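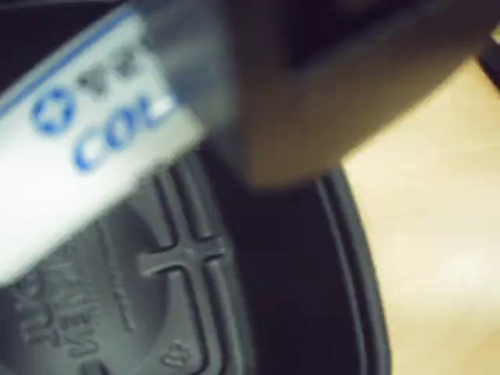 4. Sorting the tabletop before filling the container

Section 4 applies to the Droltari storage container, desk size, and to the Skakby insert tray sold with it. Clear the work surface in the order given. Loose cables are handled first, then pens and markers, then packaged goods. Keep the dark gray lid within reach, and leave packages with printed faces, such as the white one with the blue lettering, until the cables are finished. The usable inside length of the container is 292 mm.

4.1 Cables

1. Unplug both ends of every cable. Do not pull on the cord.
2. Group the cables by color. If two cables are the same color, group them by connector.
3. Lay each cable flat and work out any twists.
4. Wind the cable into a loop one hand wide. Leave a short tail at each end.

Note: Cables longer than 2,000 mm do not fit in the Skakby tray. Store them in the base of the container.

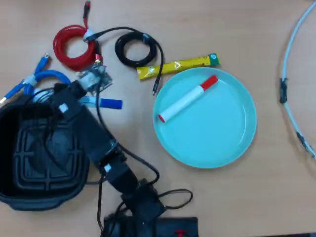
One reader of the April edition asked whether braided cables may be wound as tightly as plain ones, and reported that a tight coil had sprung open inside the tray. Braided cables need a wider loop. Wind them with light tension and fasten them in one place only.

4.2 Markers and small items

1. Check that each cap is fully seated.
2. Place markers flat in the long slot of the tray. Do not stand them on end.
3. Put snack sachets and other food items aside. The container is not intended for food.

Caution: Do not place open markers against the tray wall. Ink stains cannot be removed from the Wamusby liner.

4.3 Packages

1. Wipe the package with a dry cloth.
2. Turn the printed face up so that the contents can be identified without lifting the package.
3. Set heavier packages in the base and lighter ones above them. Total load must not exceed 15 kg. 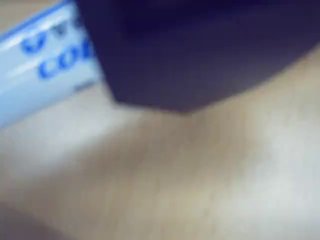

Fig. 4-3. Package with blue lettering, placed at an angle.

4.4 Fastening the loops

Use the reusable bands from the Teixeira accessory pack. Pass the band around all strands of the loop and close it on the side away from the connectors. Leave enough slack to slide one finger under the band. 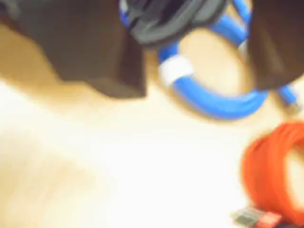

If the band slips, open it and move it closer to the point where the strands run side by side. A second band may be added opposite the first on thick cables. Tuck the tail in last, with the connector pointing outward, and lower the loop into the tray without folding it.

Caution: Do not close the lid on a protruding connector. See section 5 for lid alignment.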